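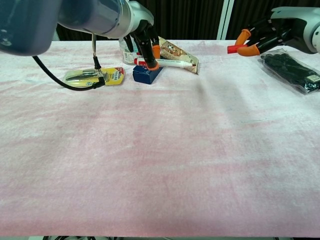 Niltard is a small mixed-goods shop with a packing room behind it, and this page is a gallery of what goes out of that room. Most of our orders are odds and ends: one thing from the hardware shelf, one from stationery, one from the snack rack by the till. Every order is laid out on the big table before it is boxed, so that the person packing can check it against the slip. The table has a pale pink fuzzy cloth on it, and small things stay where they are put, even a marker pen laid across the top of a little dark blue box. The rest of that spread is typical of a mixed order: a metal tool in a yellow blister pack, a clear plastic bottle with a white and blue label, and a crinkled snack pouch in beige and brown.

The notes that follow belong to the gallery as a whole and cover the kinds of item we send most. More pictures will be added when the shelves change over in April.

Blister packs
These go in first, flat against the bottom of the carton. The card is stiff enough to act as a floor for everything else. If there are two, we put them back to back so that the plastic bubbles face outwards, and slide a sheet of paper between the bubble and the carton wall. A cracked bubble is the fault we hear about most with tools, and the tool inside is nearly always fine.

Small cartons
A small printed box is the easiest thing to pack and the easiest to lose. We stand it in a corner, never in the middle, and it is ticked off the slip last. Dark boxes have been left behind in the bottom of dark crates more than once, and this is the main reason the table has a pale cloth.

Bottles
Bottles travel upright with the label facing the person who opens the carton. Caps are checked by hand. Anything up to 500 ml goes in with the rest of the order, wrapped once in paper. Larger bottles have a carton to themselves — they are heavy enough to crush a snack pouch on a bad road.

Pens and markers
Loose pens are a nuisance. They roll, they find the gap under the flap, and they end up being thrown out with the packing paper. We lay them along the long side of the carton and tape them to a strip of card. The cap must be pushed fully home first. Orders of 3 or more pens go in a paper sleeve.

Snack pouches
Pouches go on top, always. They take up more room than their weight suggests, and it is tempting to press them down to get the flaps shut. We go up a carton size instead. The larger carton costs us a little more and saves a bag of crumbs.

The table and the cloth
The cloth came from a roll end at Ilness, the fabric market, and was sold as blanket material. It softens the knock when something is put down in a hurry. It also wrinkles across the middle and has to be pulled straight now and then. It is shaken out in the morning and washed when it needs it. We did try a rubber mat, but labels stuck to it.

Cartons and paper
We keep 400 flat cartons on the rack by the door, in two sizes. They come from Stirkix, along with the brown paper, which we buy on the roll and tear by hand. Tape is paper too, so the whole lot can go in one recycling bin at the other end. Please flatten the carton if you can.

Orders and collection
The current list has 271 items on it, and any of them can be mixed in one order. Orders in by two in the afternoon are packed the same day. Local orders are delivered by Chowdhury, whose van calls at four. Collection from the shop is free — ring the bell at the side door and bring your slip.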